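**Mivico opens simulated sidewalk collection program for Hodex delivery robot**

*Driving examples recorded in a rendered city district will be used to train the robot's navigation policy*

September 2020

Mivico today announced the start of a program to gather driving examples for Hodex, its sidewalk delivery robot. The examples are recorded in Wike, a simulated city district developed in-house, and will be used to train the learned part of the robot's navigation software. Collection started in June with a limited set of routes and has now been extended to the full district.

In each session an operator drives a simulated Hodex unit along an assigned route with a hand controller. The software logs the camera images, the steering and speed commands, and the position of the unit in the district. A completed route is stored as one example. The learning system is later trained to produce the operator's commands from the camera images alone.

Wike contains 40 routes. They were drawn up to cover the ground surfaces and street layouts that a delivery unit meets in a downtown area, including slab and stone paving, building shadow, reflective ground-floor glass, curbs and signalized crossings. 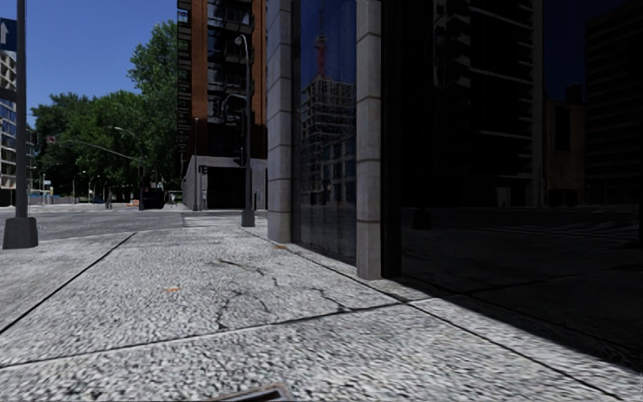 *Wike district: cracked sidewalk slabs beside a glass facade, near a street corner.*

Surface condition was a main concern in the design of the routes. Earlier versions of the policy were trained on uniform pavement and tended to slow down or steer away when the ground showed dark lines, whether those lines were joints, cracks or the edge of a shadow. Routes in the new set pass over all three, and operators are instructed to hold a steady speed across them unless the route sheet marks an obstacle.

Glass is treated in a similar way. A large pane at street level can return an image of the road, the sky and the buildings opposite, and a policy with few such examples may read the reflection as open space. Operators drive past these facades in both directions, keeping a fixed distance from the wall.

"The policy learns from what the operator does, so the operator has to do the same thing in the same situation," said Lawal Akande, who leads data collection at Mivico. "Most of our preparation time went into the driving instructions. If one person brakes at a shadow edge and another does not, the two examples work against each other."

Routes along stone paving make up a separate group. Joint patterns in this group are irregular compared with cast slabs, and the boundary between lit and shaded stone can run for the length of a building. Street furniture close to the curb narrows the usable width, and the operator must choose a side early enough to pass without a sharp correction.
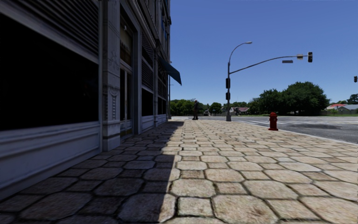
Each route in the group is driven by three operators. Their paths are compared after the session, and an example is set aside for review if it departs from the other two by more than the permitted margin. Examples that show a plain driving error are removed. Examples that show a different but acceptable choice, such as passing a hydrant on the other side, are kept and labeled.

Corrections are recorded as well. At selected points the software shifts the simulated unit off its path, and the operator brings it back. The shift itself is cut from the training material and the recovery is retained. Mivico introduced this step after finding that a policy trained only on clean driving had no examples to draw on once it had drifted toward a curb.

Crossings are recorded last in each session. The operator stops at the curb, checks the signal and the road, and then crosses within the marked area. Stops are logged in full, including the waiting time, so that the system receives examples of standing still as well as of moving. 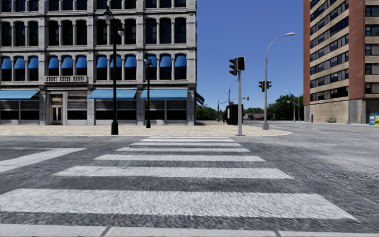

*Crosswalk in the Wike district, viewed toward the opposite sidewalk.*

Processing and storage of the recordings are handled by Trollov, Mivico's data platform. Trollov checks that images and commands are aligned in time, rejects files with missing segments, and keeps a record of which examples were used in each training run. Nearly 40 percent of the files from the first month were rejected, mostly for timing faults. The logging software was revised before the district was opened in full.

"Simulation does not replace sidewalk testing," Akande said. "It lets us collect the same corner again when we change a camera position or a speed limit. We could not do that on a public street at this rate."

The trained policy will be evaluated first on two routes withheld from training. Supervised outdoor trials of Hodex will follow once it completes both without operator input.

**About Mivico**

Mivico develops sidewalk delivery robots and the software used to train and operate them. Its products include the Hodex delivery unit, the Wike simulation environment and the Trollov data platform.

**Media contact**

Mivico Press Office, attention Lawal Akande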